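Slow Rooms: notes for the evening talk
(keep the water handy, don't read these word for word)

OPENING

Hi everybody, thanks for coming out in January of all months! I'm going to talk about reading out loud to grown-ups. Not audiobooks, I mean a person in a chair with a book and other people listening.

Ask for hands: who was read to as a kid? Then: who's been read to since? (Wait. Let them look at each other.)

HOW I GOT INTO IT

My aunt Miranda lost most of her sight at 92 and she was furious about it, mainly because she was halfway through a very long mystery. So I started driving over to Gristley to read her the rest. I was terrible - I rushed, I did voices, I skipped the weather. She made me go back and read the weather.

Tell the story of the chapter we read twice by mistake. Neither of us noticed until the butler came in again. Don't drag this out, it got long last time.

Then Keith Pilkington from across the hall started leaving his door open, and after a while he brought a chair. That was our first group, I guess.

WHERE TO DO IT

People always ask me about the room, and I'm not fussy. Plain walls, a wood floor, a window up high so folks aren't watching the parking lot. Carpet is kinder to a loud reader, but I've read in a hallway and it went fine.

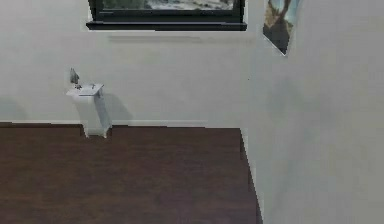

PICKING THE BOOK

Short chapters. I can't say this enough! Around 20 minutes is where I start losing people, me included.

Dialogue is harder than you think if there are more than two people talking. With 4 in a kitchen all arguing, you'll be lost and so will they. Try the first 3 pages at home, standing up.

Mention Otus, the owl book - big hit, lots of crying. Mention Zarkero too, the space one I gave up on because I couldn't say any of the planets. (Have somebody in the front row try one. Page is marked.)

READING IT

Slower than feels normal. Slower than that. Look up at the ends of paragraphs, and if somebody's asleep, keep going - I count that as a good review.

Now read the weather passage, the whole thing, then questions.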